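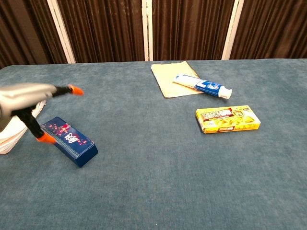 Roy Bellamy me escribió, al leer el título de la charla, que una mesa despejada se nota en la cabeza y que él no necesita estudios que se lo confirmen. Empiezo leyendo su mensaje en voz alta, porque media sala piensa lo mismo y prefiero tenerlo dicho desde el principio.

Notas para la charla de Vinorier, 27 de mayo de 2018. Título: "Cosas encima de la mesa". Tengo 20 minutos, más preguntas.

1. Arranque
Volver a la mesa. Un cuaderno de espiral, un tubo de pasta de dientes encima del cuaderno, una caja amarilla de algo de picar, otra caja azul oscuro con florecitas. Dejar unos segundos en silencio.
Preguntar a la sala: ¿esto es desorden? Que levanten la mano. Luego preguntar qué quitarían primero. Sospecho que saldrá la pasta de dientes, y que a casi todos les costará explicar por qué molesta más que el cuaderno.
No dar la respuesta todavía.

2. Lo que vende el método
Trormont cobra 45 euros por un taller de una tarde. Fui. Me dieron una libreta y una frase: "cada cosa tiene un solo sitio". Pregunté cuál es el sitio de una caja de galletas a medio comer y me contestaron que la despensa. En mi piso la despensa es un estante encima de la lavadora.
El folleto de Roner va más lejos: afirma haber ordenado 2583 hogares. ¿Ordenado hasta cuándo? ¿Volvió alguien en septiembre a mirar? Escribí para preguntarlo. Sigo esperando.
(Aquí bajar el tono. No es una denuncia, es una duda.)

3. La superficie
Una mesa con tela azul que parece fieltro invita a dejar cosas: no hacen ruido y no resbalan. Una bandeja hace lo mismo. Las cestas bonitas de la entrada, igual, y encima nos las venden como solución.
Mi experiencia, que vale lo que vale: desde que quité la cesta de la entrada dejo las llaves en cualquier parte. Antes las perdía dentro de la cesta. No sé decir si he mejorado.

4. Agrupar por uso o por clase
El manual de Matlala manda agrupar por clase: papel con papel, aseo con aseo, comida con comida. Suena bien hasta que uno prepara una bolsa para pasar la noche fuera. Entonces cuaderno, pasta de dientes y algo de comer forman un grupo perfectamente sensato - van juntos porque se van juntos.
Preguntar otra vez: ¿sigue siendo desorden?
Si alguien dice que depende, pedirle que diga de qué. No rescatarle.

5. El inventario
Contar lo de mi vecina solo si voy bien de tiempo. Hizo la lista completa de su casa, 3947 objetos, en una hoja de cálculo con colores. Tardó todo un invierno. Tiró una tostadora.
Esperar a que se rían y seguir. Ella está contenta con la lista y yo no tengo nada que objetar, salvo cuando la lista se presenta como prueba de algo.

6. Vuelta a Roy
Le concedo que él nota la diferencia. Lo que no le compro es el salto: que si a él le calma, el montón ajeno sea un síntoma. He trabajado en mesas vacías sin escribir una línea y en mesas imposibles con el trabajo terminado a la hora. Tampoco eso demuestra gran cosa, decirlo tal cual.

Preguntas probables
- ¿Entonces no recoge usted nunca? Sí, los platos.
- ¿Y los niños? No tengo datos, no improvisar.
- ¿Recomienda algún método? No. Si insisten, una caja grande y vaciarla cuando se llene.

Acordarme de devolver el mando de las diapositivas y de pedir agua antes de subir.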